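How Our Robot Club Teaches a Gripper to Pick Things Up
Apr 16, 2022

Have you ever watched a baby try to pick up a pea? The hand opens, the hand comes down, and the pea rolls off under the high chair. Robots have just the same trouble, and in the Bevarard Robot Club we spend most of our afternoons helping one of them get better at it. We call our robot Quaye, and we are very fond of it, even when it drops things.

Quaye is getting ready for the Tindunport Tidy-Up, a competition for school clubs. Every robot gets a messy room and 80 points to win by putting things back where they belong. Last year we came home with hardly any points at all, but we had a lovely time and ate a great many sandwiches.

What is a gripper?

A gripper is a robot's hand. Yours has four fingers and a thumb, with skin that can feel whether a thing is soft or slippery. Quaye's has only 2 fingers, and they work a bit like the tongs you use for spaghetti. They move apart to make room and they come together to squeeze. You can do a surprising number of jobs with just that! Try it at home with your thumb and one finger, and see if you can pick up a sock, then a spoon, then a coin lying flat on the table (the coin is the hard one).

How does it see?

We put a small camera right by the gripper, so wherever the hand goes, the camera goes too. It is a funny way to look at a room, as if you had an eye on your wrist. The fingers are nearly always in view, and that helps, because Quaye has to know where its own fingers are before it can put them on either side of something else. With the hand over the floor, the gray fingers reach in with a gap between them, and there is a white basket with little square holes peeking out from under the right one, with a bit of something round, red and white inside.

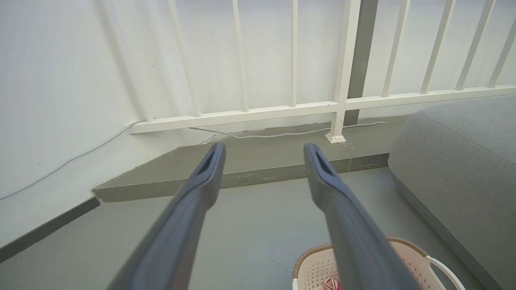
How does it learn?

By practice, just like you with your shoelaces. One of us moves the arm by hand while a program called Dromitz remembers every bend and turn. We call each go a "try," and we have saved 403 of them so far. We would like 700 before the competition, so there is plenty left to do! The tries that go wrong get saved in a folder of their own, and we look through them together at the end of the afternoon.

Can I join in?

Yes, please do. You don't need to know anything about computers, and you can start by choosing what Quaye should practice on next. Bring something small that won't break.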